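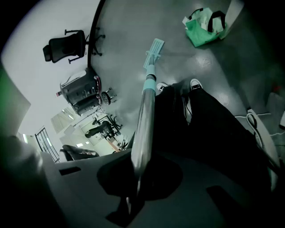

About Karkell

We sell grain mills for the home kitchen. Small ones mostly, hand crank and electric. Also whole grain to put in them, replacement burrs, brushes, a few sifters. That's the shop.

Started by Felicja Walczak and Przemysław Głowacki. Felicja baked for a restaurant, early shifts, a lot of rye. Przemysław fixed kitchen equipment, the big stuff, slicers and dough mixers. She wanted fresh flour at home and bought a cheap mill that heated up and smelled. He took it apart on her counter. Then another one. Then people from the restaurant started bringing theirs in. First mills went on sale in July, out of her spare bedroom, with the boxes stacked in the bathtub for a while.

Now we're in a proper unit on Sadowski Street. Still tight.

What we care about

Flour that was grain this morning. Tastes better, we think, and you decide how coarse it gets. Wheat, rye, spelt, buckwheat, oats, chickpeas if your mill can take them (check the manual, or ask us). We don't make big claims about health. Whole grain has the bran and the germ left in, so you get the fiber. Ask your doctor about the rest.

We test every model before we list it. Same bag of hard wheat, same settings, then rye, then something oily to see if it gums up. If it gums up and can't be opened for cleaning, we don't sell it. Has cost us a couple of popular brands and we get emails about that.

The mills

Sutedora is our own hand mill. Clamp-on, steel burrs, slow. You will get a workout. Good for one loaf, or for cracking oats for breakfast. So far we've sold 2,312 of them, and every part on it can be ordered seperately.

Coltidach is the electric one. Stone burrs, louder than we'd like. Does enough flour for a week's bread while the kettle boils, near enough. Newer version has a bigger hopper and a lid that stays on.

Both come with a 2 year guarantee. Burrs included, unless you ran popcorn through the Sutedora after we asked you not to. 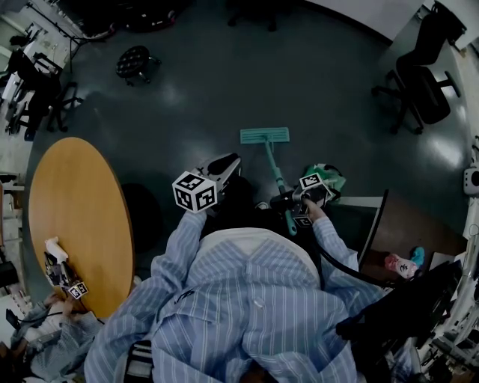 Grain comes in by the sack and we bag it here in smaller sizes. Harvest date on the label, always. Buckwheat sells out fastest so order early if you need it. We won't ship flour. People ask all the time, but it would be old by the time it got to you and you may as well go to the store for that.

Recipes

More than 217 on the site at the moment, nearly all Felicja's. Some from customers. Fresh flour drinks more water than the bagged kind and the dough goes slack if you rush it, so regular recipes need a bit of adjusting. Start with the pancakes. Very forgiving. The rye sourdough page is long, sorry, it needs to be.

Repairs

Przemysław runs the bench. Sends us a photo of the burrs and tell us what you were grinding, he can usually say whats wrong from that. Worn burrs, stuck bearings, stripped crank handles. We'll look at other makes too if we can get the parts. Motors on the very cheap ones, no. Please brush the mill out before you pack it, and take the grain out of the hopper. Please.

Getting in touch

Email is best. We answer within 24 hours, apart from holidays. Phone gets picked up if someone's hands are clean. You can come by the unit and try a mill before buying, just write first so we have one set up. Bring your own grain if you like, as long as it's dry and clean.

Price list was last updated 10th April. Shipping costs are on their own page.

Related pages
Hand mill or electric: which one first
How fine is fine? Settings for bread, pasta and cake
Cleaning stone burrs without water
Storing whole grain in a warm kitchen
Buckwheat pancakes, the easy version

Karkell Home Mills | Sadowski Street | Contact | Shipping and returns | © Karkell, all rights reserved | Back to top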